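Ticket: Hand-held grippers, left unit drops tracking and slips on fabric
Opened by: Beathag Lennox
Component: Vullora pair vs. Wenitz pair, cloth folding station
Priority: Medium (was High, then I had lunch)
Status: Open

Summary

We are supposed to pick between the Vullora and the Wenitz hand-held grippers by the end of June. The plan was simple: same table, same laundry, same operator, 80 folds with each pair, compare the numbers. The Wenitz pair did its 80 without complaint. The Vullora pair is the one in this ticket.

Two symptoms, which may or may not be related:

1. Left gripper pose jumps. The log shows the left marker plate vanishing for up to 400 ms and coming back several inches from where it was last seen. Right side is clean.

2. Left fingers let go of thin cloth during a two-handed pinch. Commanded width says closed. The cloth disagrees.

Setup

Cloth goes on the white board, basket to the left, one gripper in each hand, head camera looking down. Both grippers wired. Controller is the Konstantinidis box on firmware 28, which the release notes describe as "stability improvements," as they did for firmware 27.

Log

9:10. Restarted everything. Symptom 1 came back on the second fold. Restarting has now been tried and may be crossed off by anyone planning to suggest it.

9:35. Swapped the USB ports left for right. The fault stayed with the left gripper, so it's not the port.

9:50. Swapped the cables themselves. Same. It's not the cable either, which is a shame, as we have a drawer of cables.

10:20. Recalibrated both plates. Left residual is worse than right, but inside the limit in the manual. The limit in the manual is generous.

10:45. Slow folds on the thin pale blue piece, watching the live pose. Tracking holds as long as the left plate faces the camera. Once I roll my wrist to get the fingers under an edge, the pose goes wandering.
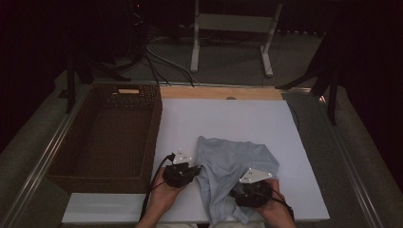

Does the gripper need to be re-zeroed after every cable swap?
Only if the controller lost power during the swap. If the status light stayed on, the stored zero is still good and re-zeroing just adds a new chance to do it wrong. If the power did drop, close the fingers fully on nothing, hold for five seconds, then run the zero command.

11:15. Ran the zero command on the left unit anyway, with power cycled first. Closed width now reads 0.0 as it should. Before that it was reading closed with a gap I could slide a business card into. Symptom 2 is much better. I believe the zero was lost when the unit was moved over from the other bench, and no one (me) checked it.

11:30. Symptom 1 unchanged. I had hoped for a package deal.

1:05. Call with Sillgate support, who resell the Vullora pair. They asked whether I had tried restarting. We moved on. Their theory is that the tracker throws out any plate seen at too steep an angle, and that the default cutoff is conservative. They sent a config line to loosen it. The setting is called plate_tilt_max and it appears in no document I have been given.

1:40. Loosened the cutoff. Dropouts are shorter but the pose is noisier while the wrist is rolled. So we have traded a gap for a wobble. For folding, I would take the wobble. For anything with a tight fit I would not.

2:15. Moved on to the thicker garment, since a sleeve needs more wrist roll than anything flat does. Tested with the loosened cutoff and the fresh zero on the left unit.

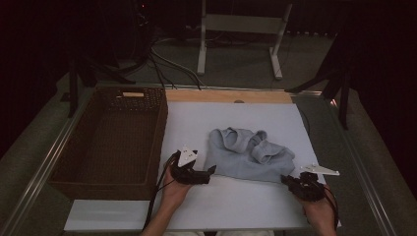 Second garment, both grippers in hand, cutoff loosened.

2:50. More than 28 folds in on the thicker cloth. No drops from the pinch on either side. Tracking lost the left plate on five of them, each time briefly, each time with my wrist somewhere wrists don't enjoy being.

3:20. Put the Wenitz pair back on for a sanity check, same garment, same motions as near as I can manage. Zero dropouts. The Wenitz fingers are stubbier, though, and I have to make two tries at getting under a flat edge where the Vullora gets it in one. The comparison sheet has a column for tracking loss and no column for annoyance. I have added one.

Findings so far

Slipping was a lost zero on the left unit. Fixed. Please run the zero command after moving a gripper between benches. I have put a sticky note on the controller, with the usual expectations.

Tracking loss comes from plate angle during wrist roll, made worse by the default cutoff. Partly fixed by config. I suspect the left plate mount is also bent a hair, going by the calibration residual, but I can't prove it without a spare.

The first Vullora run should not be used in the comparison. It was recorded with a bad zero and makes the gripper look worse than it is, which it was managing fairly well without help.

Still to do

Replacement plate mount requested from Sillgate. They said "soon."
Repeat the full 80 with the Vullora pair once the mount is on.
Ask Konstantinidis whether firmware 28 touched the tilt cutoff. The old logs from before the update look cleaner, but I only have a few and they were all towels.

Leaving this open until the mount shows up.

B. Lennox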